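Jan 17, 2025
Ciarán Rafferty and Conall Mac Suibhne

3. Table coverings in the home: upkeep, wear and what people put up with

3.1 Background

Most of the work on household textiles is on clothes and bedding. Table coverings get a line or two, usually under "other". We think that is a gap. A cloth on a kitchen table gets leaned on, spilt on, dragged, folded and shoved in a drawer, and it is often the oldest fabric in the room. Earlier work by Lenihan looked at stains only. Hamby looked at shrinkage, but on flat plain weaves, and left raised weaves out as too hard to measure. Fair enough, but raised weaves are what a lot of homes have.

By raised weave we mean any cloth where the threads stand up from the ground in bumps, loops or ridges. The surface feels rough under the palm and holds crumbs. It also hides creases well, and that came up again and again in the interviews as the reason for buying it.

3.2 Households and method

We wrote to 216 households in two towns, Arero and Sikero, and asked each to keep a simple diary of one cloth from June onwards. When it went on the table, when it came off, how it was washed, how it was dried, anything spilt. Diaries were on paper. Some came back with the tea rings to prove it. A short interview followed, mostly in kitchens, and people were asked to show us the cloth and talk about it.

No one was told what to wash with or how hot. We wanted ordinary use. The drawback is plain enough -- the records are uneven, and a few diarists wrote "washed as usual" the whole way through without ever saying what usual was. Those entries were kept for the count of washes but dropped from anything to do with heat.

Cloths were sorted by surface (flat, raised, mixed) and by how they sat on the table. The second point turned out to matter more than we had planned for. A cloth that stops at the table top wears in one way, and a cloth that turns down over the front wears in another. Figure 2 gives an idea of the kind of surface we put in the raised group, with the turn at the front.

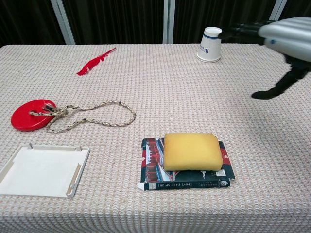
Figure 2. Off-white and pale grey cloth with rows of muted pink or beige stitches. The pattern closes up where the cloth bends down at the front.

3.3 Where the wear goes

On flat cloths the wear was mostly in the middle, under plates and elbows. On raised cloths it was mostly at the front edge. Sleeves rub there, and belts, and children hang off it. The bumps go first, flattened and then fluffy, and after that the ground threads start to show. Several people had turned the cloth round to even it out. One woman in Sikero had turned hers so often she had sewn a small mark in one corner to keep track.

Drying seems to count for more than washing. Cloths dried over a rail had a line of wear where the rail had been, even if they were washed gently. Cloths dried flat did not, though few homes have the room. Tumble drying pulled the raised weaves in unevenly, so the corners no longer sat square. People minded this less than we expected. "It's a tablecloth" was a common reply.

Ironing was rare for the raised group, and the ones who did iron did it from the back. We can't say much on starch, to few cases.

3.4 Limits

Colour change was judged by eye in the home, under whatever light there was, so pale cloths are probably under-reported. Pinks and beiges are awkward here as they fade towards the ground colour and the owner does not notice. A proper reading against a fixed card would of been better and is planned for the next round. Age of cloth was by memory and should be treated with care -- gifts and hand-me-downs above all.

We also did not ask about cloths kept in drawers for best. Those are taken up in section 4, along with the mending records.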